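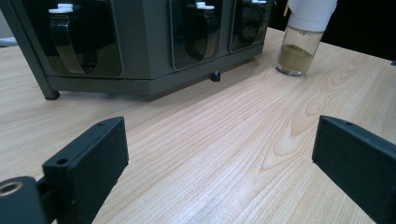 Figure 1. View from the camera of the hand-held gripper, fingers open, with the windowed unit and a capped jar at the back of the table.

4 Evaluation of the Pereo kit

4.1 Contents and setup

The Pereo kit is sold by Deltance as a complete set for recording manipulation demonstrations without a robot arm. It consists of a hand-held gripper with two parallel fingers, a camera fixed to the tool, a charging base, and the Ustow software, which stores the recordings and converts them to a training format. We bought two kits at list price. Deltance had no part in the design of the tests and did not see the results before submission.

Setup followed the printed guide supplied with the kit. The gripper is calibrated by closing the fingers fully, opening them to the stop, and holding each position until the software confirms it. The camera is calibrated separately with a printed board. Both calibrations are stored on the gripper, so a tool can be moved to another computer without repeating them. The guide does not mention that a software update clears the stored values. We lost one morning of recordings to this and now log the calibration state at the start of every session.

The fingers are rigid, with flat inner faces and screw holes for mounting other pads. Deltance offers a soft pad as an accessory. All results in this section were obtained with the standard fingers.

4.2 Table task and camera coverage

The test station at Midtbø uses a light wooden table with a dark gray housing standing toward the back. The housing has windows set into angled faces, with a curved black part behind each window and a white tab at the top. Clear glass jars with white lids serve as the loose objects. Glass was chosen because it is difficult for both depth estimation and tracking, and because the vendor's material lists transparent containers among the supported objects.

Six operators took part in the study. Each was given a short written instruction and one supervised practice period. Soudabeh Rezaei supervised the practice and reviewed all recordings afterward. In total, 407 recordings passed the first check, which covers file integrity and time alignment only. An episode was defined by the operator pressing the button on the handle at the beginning and at the end. Recordings without an end press were discarded.

The fixed camera gives a wide view of the work surface with the fingers entering from the lower corners (Figure 1). This placement has a clear benefit. The finger pads and the region between them remain in view during the approach, and a target on the table can be related directly to the fingers in image coordinates. The cost is paid at the upper border. Objects of ordinary height at the back of the table lose their top part, and in Figure 1 the upper end of the white cap already lies outside the image. For a task in which the lid has to be located, this is a serious limit. Tilting the camera upward would recover the lid but would remove part of the fingers, and the mount supplied with the kit has no tilt adjustment.

Jars close to the lens present a second problem. In the view below, a raised jar covers part of the rightmost window of the housing and overlaps a second jar standing on the table. Its outline is slightly blurred by motion and its lid is beyond the upper border. The standing jar, which holds a pale yellowish-green liquid, has its lid in view with the ridges on the side still readable. The two jars are therefore of very different value as training material even though they appear in the same image. The Ustow quality score is computed over the whole image and does not register the difference. The large area of sharp wood grain in the foreground probably dominates the score.

We recommend that users who work with transparent objects compute a separate sharpness measure inside the object region. Ustow exports the raw images without recompression, so this can be done with any common image library. We used a gradient measure and set the threshold by hand on a small subset of the recordings.

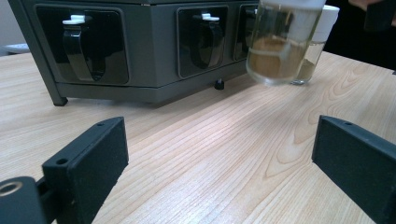 4.3 Tracking and export

Position tracking in the Pereo kit combines image features with the inertial sensor in the handle. The strong grain of the table is helpful in this respect. On a plain white sheet laid over the same surface, tracking was lost in seven trials that had to be repeated from the start. The vendor's guide advises against plain surfaces but gives no limit, and the software shows no warning until tracking has already failed.

Reflections from the glossy windows of the housing produced short-lived features that moved with the camera. The tracker rejected most of them. Where it did not, the error took the form of a small sideways drift that was corrected once the tool was moved back over the table.

Export to the training format is reliable but slow, and it cannot be run while a recording is in progress. The finger opening is written as a fraction of full travel. Users who need the opening in millimeters must apply the conversion from the data sheet themselves. A December release of Ustow added batch export, which we used for all final files.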